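Stindidance: a table of home craft and decor posts

README, version 3

What you get

Stindidance is a table of 3,303 posts from home craft and decor blogs, the kind with a painted jar, a supply list and a row of shop links at the bottom. Each row is one post. We recorded what the post claims (time, cost, skill level), what it links to, and whether the links still go anywhere. We did not copy the posts. If you want the text you will have to visit the blogs, assuming they are still up.

The project started because Liya Endale was tired of reading that craft blogs "drive" spending on home goods. Maybe they do. The papers she was sent all leaned on surveys of people who already read craft blogs, and she wanted something duller to argue from. This table is the duller thing. It doesn't settle the question and we would be suspicious of anyone who used it to try.

Files

posts.csv is the main table.
links.csv has one line per outbound link, joined to posts.csv on post_id.
checked.csv has the 400 posts we read a second time by hand.
codes.txt explains the category codes. Read it before you email us about code 7.

Columns in posts.csv

post_id: our number. It has no meaning and the gaps are duplicates we took out.
blog_id: same idea. There are some 530 blogs, and the count is soft because several owners run more than one site under different names and we didn't always catch it.
month: month of posting as displayed. Many blogs re-date old posts to look fresh. A November wreath post may well have been written in a previous November, or in spring.
claimed_minutes: the time the author says the project takes. Drying time is almost never included. Don't average this column and call it the time a craft takes.
claimed_cost: in dollars, as stated. "Under ten dollars" is entered as 10. Authors routinely leave out anything they already had in the drawer, and their drawers are better stocked than yours.
skill: the author's own word, lowercased. Nearly everything is "easy" or "beginner." We considered dropping the column and kept it only so you can see how little is in it.
category: our code, assigned by one reader.
disclosure: yes, no or unclear. See below.

How posts were picked

Rongrong Tang built the starting list from three public blog directories and then followed the sidebar links from each blog. This is not a random sample of anything. Blogs that link to each other are overrepresented, and friendly bloggers link to each other a lot. Blogs that moved entirely to video or social accounts are missing. So are blogs behind a sign-up form, because Rongrong refused to sign up for that many newsletters.

We dropped posts that were only a giveaway, only a recipe, or only a list of other people's posts. The recipe rule was harder to apply than it sounds. Salt dough went in. Sugar cookies stayed out, including the ones meant to hang on a tree.

Labels

Kedir Mekonnen and Anselmo Frota read the posts and filled in the claims. Each took half. Gemechu Wako reread the posts in checked.csv without seeing the first labels. Agreement was good on cost and time, where you are mostly copying a number, and poor on disclosure.

Disclosure is the column people ask for, and it is the one I trust least. We marked "yes" if the post itself said the author might earn money from links. A general policy page linked in the footer got "unclear." Gemechu thought that was too strict and Anselmo thought it was too kind. Both views are in the notes field of checked.csv, unedited. Please don't treat "no" as an accusation. Plenty of those links may earn the author nothing.

Known problems

Link status was tested once, in November. A link that failed then may work now.
A shop link that lands on a store's front page counts as working. I'd call it dead, but I was outvoted.
Prices in links.csv are missing wherever the shop hid them until checkout.
Code 4 (kitchen and table storage) and code 5 (desk storage) overlap badly. A decorated can is a decorated can, and whether it holds pencils or spoons was often decided by the post's title.
There is no measure of whether a project turned out well. We had a plan to make a batch of them ourselves. Liya made one macrame plant hanger and the plan was dropped.

Uses we'd argue against

Ranking bloggers. Estimating anyone's income. Training a tool to write more of these posts - there are enough. We have also seen an early copy quoted in a sales deck as proof that readers "love quick projects," and the table has no readers in it at all.

Reuse

The labels and the code list are free to use with credit to the Stindidance group. The titles belong to the people who wrote them. Corrections are welcome if they come with a post_id, and blog owners who want their rows removed will get no argument from us. The next link test is planned, though I wouldn't schedule anything around it. 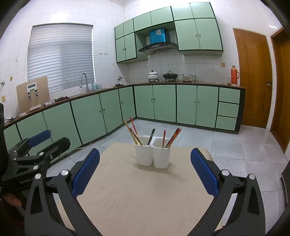
Removed rows keep their numbers, so expect more gaps in post_id over time.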